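Ink Rub-Off on Coated Card Stock: Effect of Drying Time Before Cutting
Project report, Print Production II
Merja Ahonen and Seija Laitinen

1. Background

Small print shops often cut short-run business cards soon after the sheets leave the press. If the ink has not set, the stack pressure under the guillotine clamp moves ink from the front of one card to the back of the next. This fault is called set-off. The project measured how much set-off occurs on two coated stocks when the drying time before cutting is changed.

2. Materials

The stocks were Gallus Silk and Nemora Gloss, both 300 gsm. All sheets were printed on one side with the same test form: a solid black panel, a block of 7-point text and a fine rule border. The ink was a standard offset process black supplied by Huttunen. No spray powder was used – it would have hidden the difference between the stocks.

3. Method

Sheets were stacked directly from the delivery and left for 2, 8 or 24 hours at room temperature. Each stack was then clamped and cut to card size. A total of 366 cards was taken for inspection, 61 from each combination of stock and drying time. The back of every card was read with a densitometer at one fixed point opposite the solid panel. A reading more than 0.02 above bare stock was recorded as set-off. The lab instrument is a Gromita handheld unit, and it was zeroed on unprinted stock before each batch.

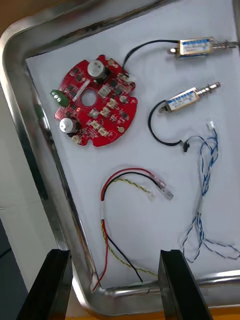
4. Results

Cards failing at 2 hours: Gallus Silk 38, Nemora Gloss 52.
Cards failing at 8 hours: Gallus Silk 9, Nemora Gloss 21.
Cards failing at 24 hours: Gallus Silk 0, Nemora Gloss 3.

The failed cards at 24 hours all came from the bottom of the stack. The text block stayed legible on every card.

5. Discussion

The gloss stock needed more time at every stage. Its coating is less absorbent, so more ink stays on the surface. Stack height was not controlled closely enough: the gloss stacks were slightly taller, and the extra weight may account for part of the result. Clamp pressure was set by the operator and was not logged.

6. Further work

The test should be repeated with equal stack heights and a recorded clamp pressure. A run with spray powder on the gloss stock would show if the 8-hour figure can be brought down.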